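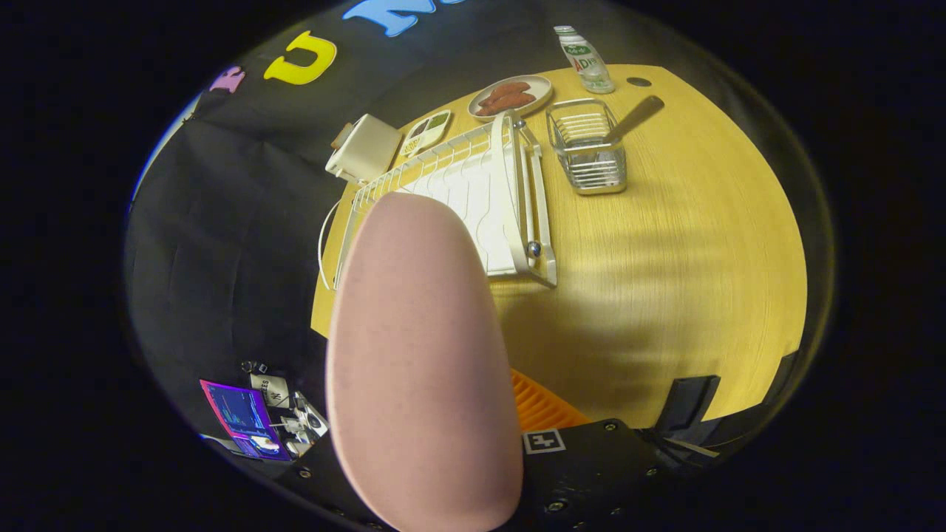 Dish rack on a wooden table

Call for participants: kestrel nest box monitoring, Nillwood and Amissah Valley
Posted 2024-12-12

The Nillwood Kestrel Project is looking for people to check nest boxes during the coming breeding season. No experience with birds is required. You will be trained, given a route, and paired with someone who has done it before if you want a partner.

American kestrels nest in holes and do not make their own. In our area they use old woodpecker cavities, barn gaps and the wooden boxes we put up on poles and farm buildings. We have 286 boxes in the program. Some are visited by staff, but most depend on people who live nearby and can stop in on a regular schedule.

What you would do

Each monitor takes a route of four to seven boxes. You visit every box on your route once every ten days from early spring until the last young have left. At each visit you look inside with a small camera on a pole, write down what you find, and leave. A visit to one box should take less than five minutes. Most of your time will go to driving or walking between them.

You record the box number, date, time, weather, whether an adult was seen, and the number of eggs or chicks. If starlings have moved in, you note that too and the route coordinator will decide what to do. Please do not clear out a nest yourself, even if you are sure what it is.

Records are entered in Bundix, our online data form. It works on a phone or a computer. Paper sheets are also fine – Mariama Odoi enters those at the office, and asks that they reach her within two weeks of the visit.

Monitors do not handle birds. Banding is done by permit holders only, when the chicks are between 14 and 22 days old. You are welcome to come along when your route is banded, and most people do.

Where

Routes are open in three areas:

Nillwood, north side: mostly pasture, boxes on poles close to the road. Easy walking.
Amissah Valley: orchards and hay fields. Some gates to open and close. A car with decent clearance helps in a wet spring.
Cotance Marsh edge: 44 boxes in all, the most spread out of our areas. Expect mud and ticks. Rubber boots needed.

The Cotance routes are the hardest to fill. If you can take one, say so on your form and we will try to give you a shorter one.

Who can take part

Monitors must be 18 or older, or come with a parent or guardian on every visit. You need your own transportation and a phone that works outdoors. You should be able to carry the pole and camera, which weigh nine pounds together, over uneven ground. Several boxes can be checked from a driveway, so please ask if walking is a problem.

Dogs may not come on routes. Nearly all the boxes stand on private land, and the owners have agreed to visits on that condition.

Time and costs

Plan on about 60 hours over the season, including training. The position is unpaid. We reimburse mileage after the first 100 miles, at the rate printed on the claim form, and claims for the season must be in by the end of September. The pole, camera and a vest are loaned to you at training. If you lose something or it breaks, tell us and we will replace it.

Training

There is one indoor session of three hours at the Nillwood Grange and one outdoor session at a practice box. Both are required for new monitors. Returning monitors need only the outdoor one. Yaw Ametepe runs the indoor session, and Bernice Odoi takes groups of six out to the practice box. Dates will be sent to everyone who signs up.

How to sign up

Ask for a form at the project office on Mill Street in Nillwood, or pick one up from the rack inside the door of the Amissah library. Give your name, phone number, the area you prefer and any weeks you know you will be away. Being gone for a week or two is fine if we hear early enough to find a substitute.

Trinity Bellamy assigns the routes and will call you back. Landowners who would like a box, or who want one moved, should ask for Zubaida Paracha. Boxes are free, but we can only put up new ones before the birds start looking for sites in late winter.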